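Equipment Planning Coordinator (Household Robotics)
Jukside — Jivstead office and test apartments
Full time, permanent
Posted 4 Apr 2024

Jukside is a small company with a big appetite for laundry. We build and test two-armed robots for everyday housework, and we are looking for a patient, organized, friendly person to help us decide what to buy next, when to buy it, and how on earth to pay for it.

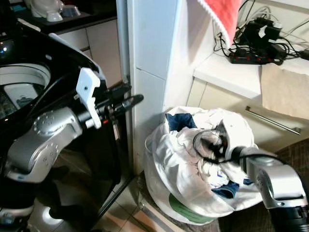
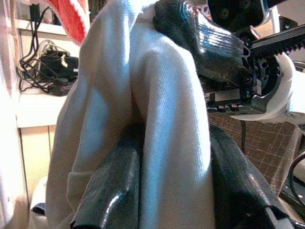
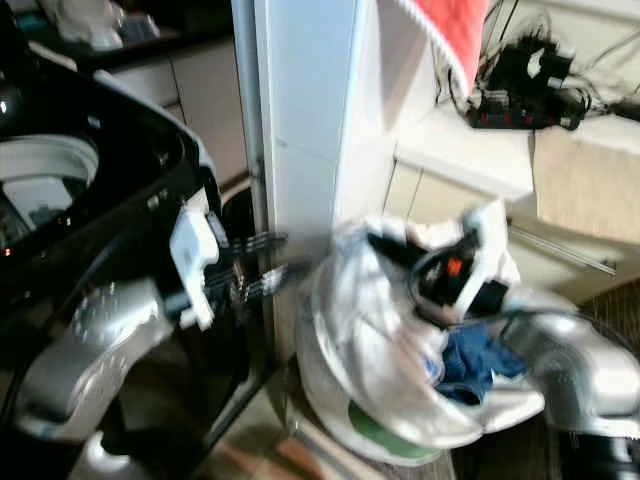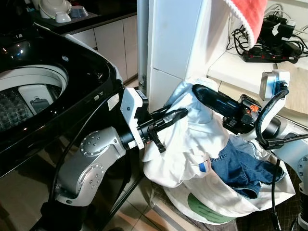 Laundry day at one of our test apartments.

The job is mostly about money and timing, and we would like to be upfront about that so you can picture your days. You would own our equipment plan from the first wish list to the last invoice, for the arms and grippers of course, but also for all the humbler stuff that a working home test needs and that tends to get left off the budget until someone is standing in a store with a personal credit card. Take power. The shelf by the pillar, with its black power strip and its tangle of cables, is the kind of corner we would love you to look at before the next order goes in, and to ask what each new piece of equipment will plug into, how long its cord has to be, and whether we have paid for that cord. Our last plan had 234 lines in it and cables were on one of them!

You would sit with the test team in Jivstead and spend a fair amount of time in the apartments themselves (there are 13 at the moment, and we hope to open more in July). We want the person who writes the plan to have stood beside a washing machine while two arms work on a bag of clothes — it changes what you think is worth spending on. The fingers on a gripper, for instance, are a small purchase next to an arm, but they are the part that touches the cloth, and we go back and forth all the time on how many spare sets to keep on the shelf.

What you would be doing

Keeping a rolling 12-month equipment budget, and walking the team leads through it every month in plain words.
Getting quotes, comparing them fairly, and placing orders. Our main parts supplier is Matheson, and you would be their first point of contact.
Moving our stock records out of three old spreadsheets and into Wamix, our inventory tool. This is maybe half done, and we will be so glad of the help.
Planning replacements for parts that wear out, together with the technicians who change them.
Buying ordinary household things too: bags, towels, hangers, detergent, the occasional appliance.
Telling us no when we need to hear it.

What we hope you bring

A few years of buying, budgeting or operations work, in any field at all. Hospitals, restaurants, theaters and school districts have all taught people this job very well.
Comfort with spreadsheets and with phone calls.
Enough curiosity to ask an engineer the same question twice.
A driver's license. The apartments are spread out across town.

You do not need a background in robotics. If you have one, lovely, please mention it, but we are happy to teach you what the parts are called and what they do.

Practical details

The first 90 days are a settling-in period, with a colleague from the test team beside you and no major purchases on your own signature. After that you would have your own spending limit, which we agree on together. Two days a week can be worked from home once you know your way around.

How to apply

Send us a résumé and a short letter through the Jukside careers page. In the letter, please tell us about one thing you bought for a workplace that was worth every penny, and one that wasn't. We read every letter, and you will get a reply either way.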